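Notes on a Small Garden Corner
May 11, 2022

Readers of this journal will recall that the painted sky walls were completed in December. The present entry concerns the furnishing of the floor beneath them, which was left plain teal until a suitable arrangement could be agreed with my colleague Sachiko Hosoda.

The planting is entirely artificial. Striped and variegated foliage was assigned to the left side, together with white flowers, and pink cherry blossom to the right. The little slatted rack in white and light blue was given the back of the floor, between the two. 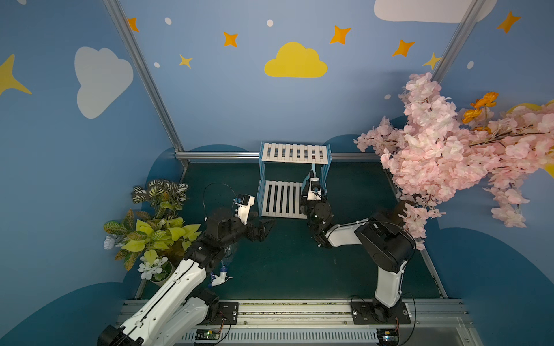

Miss Hosoda favoured a second position, nearer the blossom, on the grounds that pale wood reads well against pink. I was inclined to agree. The orange stars on the back wall are also better seen when the centre is kept clear.
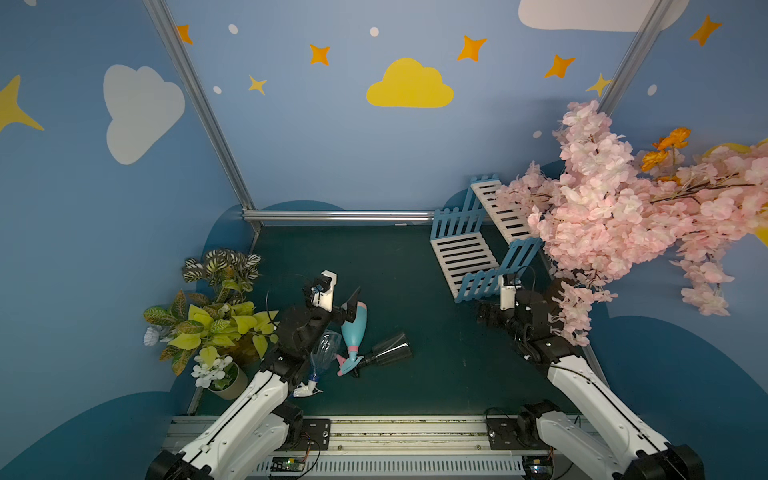 It should be recorded that the pieces are light and are easily knocked over. Up to nine arrangements were considered over 24 days, and the notebook now runs to 446 lines, most of them concerning the distance between leaf and wall.

Other articles were also tried on the same floor. A clear plastic bottle was among them. I had expected it to look out of place, but the ridged sides take the light agreeably and the blue cap suits the walls.

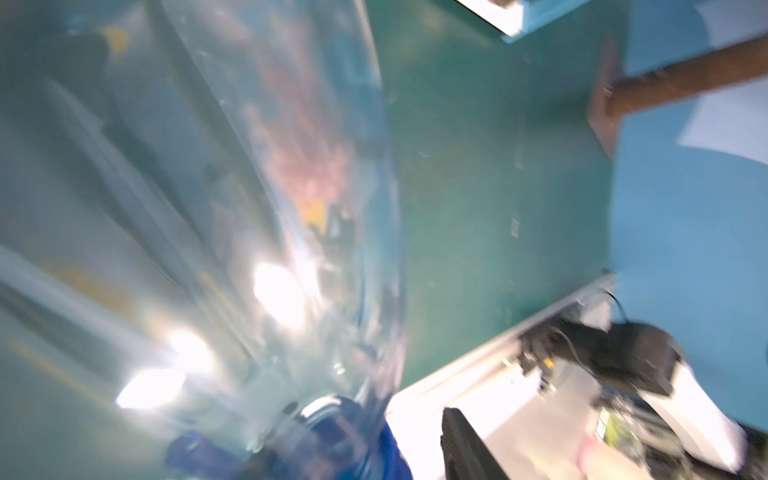 Clear bottle with blue cap, against the teal floor.

The slatted woodwork merits closer attention. Some of the slats have shaped tops in the manner of a picket fence, and small brass-coloured screws are visible on the faces. I do not propose to paint over them.
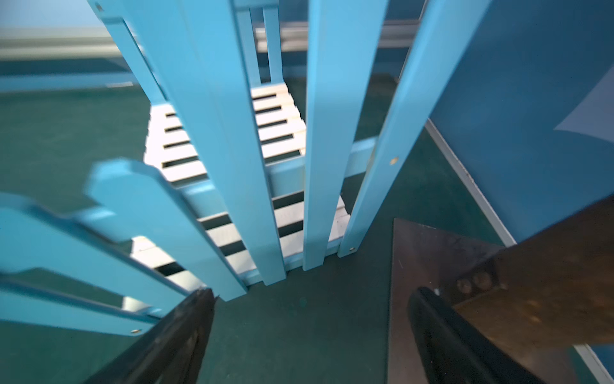
Light blue slats and screws, seen close to.

Correspondence about the choice of blossom may be addressed to me in the usual way.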